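In Praise of the Dull Gripper
Notes from the bench at Clatside

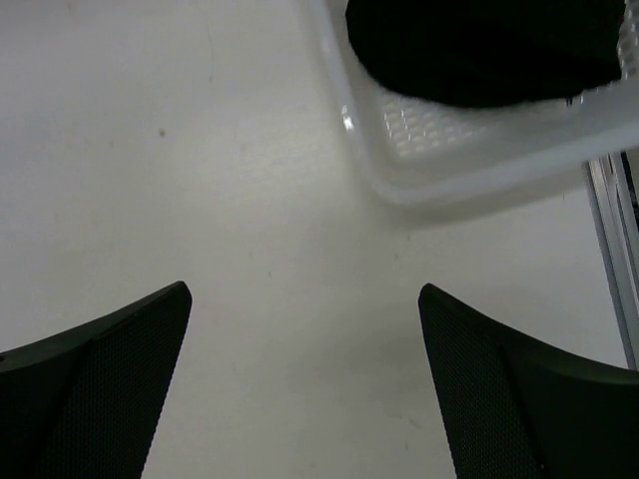 Every spring somebody sends our little shop a link to a new robot hand, and every spring I get excited all over again. The last one was the Mirora, with all those joints and a wrist that bends like a swan's neck, and I'll admit I had the purchase form half filled out before my coffee was cold. Then I went back to the bench and spent the rest of March with two plain fingers that open and close, and I came away fonder of them than I expected to be.

My complaint is with the way we compare these things. The comparison sheets that go around (Clirnley puts out a nice one, and I read it cover to cover) list grip force, stroke and weight, and then give a score for picking up a hard plastic block. Blocks are easy! Almost anything can pick up a block. Soft black cloth is where I'd like to see the scores, because cloth slumps and folds, and a camera down by the wrist has a hard time telling one dark fold from the next, or from the dark fingers reaching for it.

We ran 46 tries on soft goods with the dimpled pads and 46 more with smooth ones, same arm, same controller. The dimpled pads dropped the cloth 7 times. The smooth ones dropped it 19 times. I don't claim that settles anything for anybody else's shop, but it cost us an afternoon and a pair of pads, and it told me more than the whole sheet did.

The view matters just as much, I think, and hardly gets a line. When the camera rides low and both fingertips stay in the picture, I can see what the hand is about to do and I can fix my aim. We tried the Oakley mount, set farther back, and the picture was lovely and wide – and I kept closing on air, poor thing, because the tips were so small on my screen.

So my plea to the folks who write the comparisons is a modest one. Put a sweater in the test. Print a picture from the wrist camera next to the force numbers, and run it 40 times before you give it a star. I'd still like to try the swan-necked one someday, if anyone has one to lend.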